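Looking after a chess set and the table where it lives

We play chess at home almost every evening, and for many years I took no care of the set at all. The pieces went into a shoe box, the board went behind the sofa, and before each game I had to search for one pawn. Now I have some small habits which I want to share. They are for ordinary plastic or wood pieces and a vinyl board which rolls up. For an antique set please ask a person who knows antiques.

Rolling and flattening the board

A vinyl board likes to remember the shape in which it was stored. Roll it with the printed side out. When you open it, the edges will then go down to the table and not up. I keep mine around a cardboard tube from kitchen paper, with one wide cotton ribbon. Rubber bands leave a line in the vinyl after some months, and this line does not go away.

If your board already has waves, put it under a heavy blanket or some big books overnight. I tried a hair dryer once, on the lowest setting, and it helped, but one corner became a little bit longer than the others. I do not recommend it.

Never fold it. My brother-in-law folded his in 4 to take it on a train to Andwood, and the knight on the middle square is still standing like on a roof.

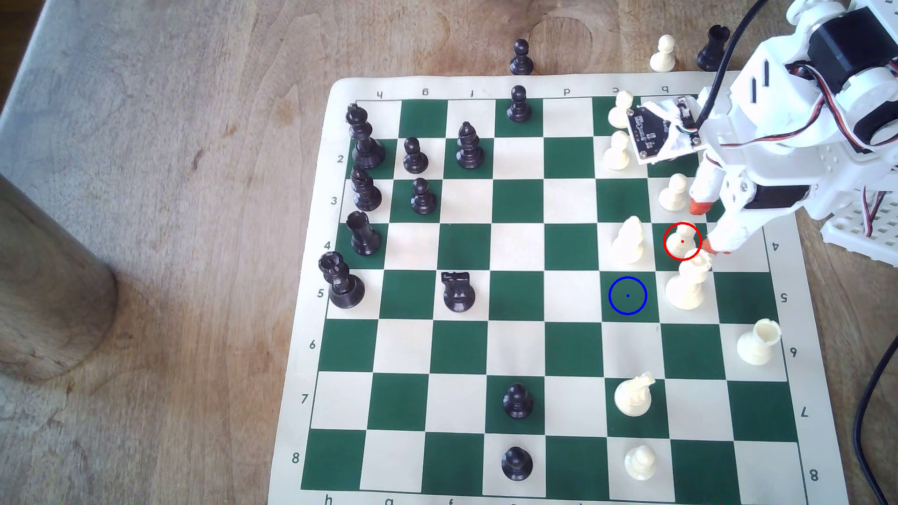 Cleaning the squares

Dark squares show dust and light squares show fingers, so both need the same attention. I use a soft cloth, lukewarm water and one drop of dish soap. Go over the whole board with the cloth well squeezed, then again with clean water, then dry. Do not rub hard on the letters and numbers at the border. On cheaper boards they are the first thing to disappear, and I have one old board from Bavton where the numbers on one side are already gone.

For a coffee ring on a light square, baking soda with a little water, made into a paste, is usually enough. Leave it two minutes and wipe. Ink from a ball pen is more difficult – I have never removed it completely.

Washing the pieces

Plastic pieces can be washed in a bowl, but look first under the base. If there is felt, it must stay dry. Then I wipe each piece with a damp cloth and use an old soft toothbrush for the places where dirt collects:
the top of the rook
the cut in the bishop
the cross of the king
under the collar of the pawns

Wood pieces get only a dry cloth, and in August, when our hands are sticky from fruit, a cloth that is a very little damp. Count them when you put them away. It should be thirty-two, and if it is not, look under the radiator.

The ceiling and the light

It may seem strange to speak about the ceiling on a page about chess, but the dust on the board comes from somewhere. Twice in the year I put an old sheet over the table and go over the ceiling with a dry cloth on a long broom. Round fixtures collect a gray line at the rim, and a lint-free cloth around the broom head takes it off. If one of them is a smoke detector, use only the soft brush of the vacuum from outside, and no water or spray. Press the test button after.

For the cloth I prefer white cotton, the same type as an old towel. On white you see when it is dirty and must be changed. An old towel loses threads at the cut edge, so fold this edge inside before you tie it.

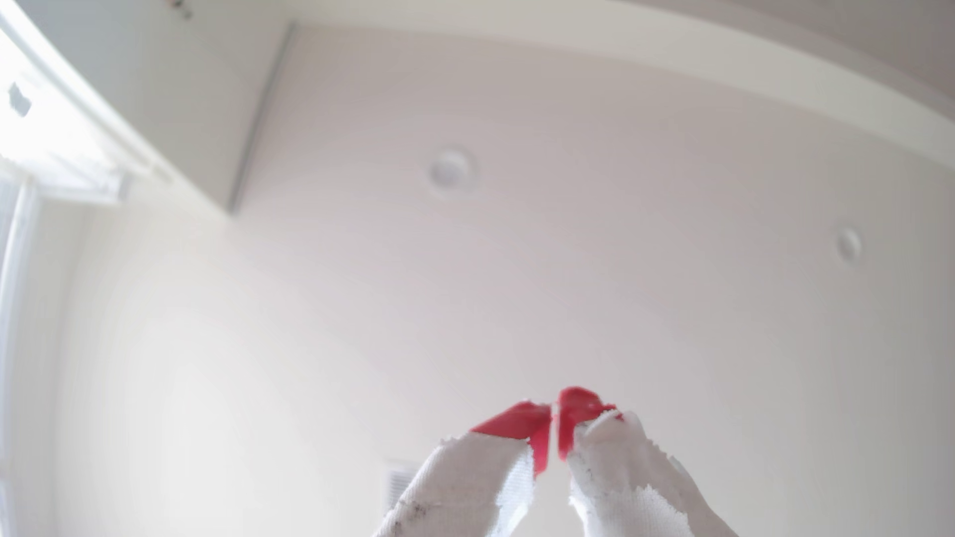 Murray Sawatzky wrote to me that he does the ceiling first and the table last, always, and that he stopped using towels completely. In his opinion they leave more fluff on the pieces than they take away, especially on felt bases, and an old cotton shirt does the job better. He also keeps his board flat on top of a wardrobe and never rolls it.

I have tried the shirt now, and for the pieces he is right. For the ceiling I stay with the towel. It holds better on the broom.

Storing everything

Two small cotton bags, one for each color, are better than one big one. The pieces do not scratch so much and you are ready to play faster. I sewed mine from a pillowcase. Close them with a simple cord, and put a spare queen in each if your set came with them.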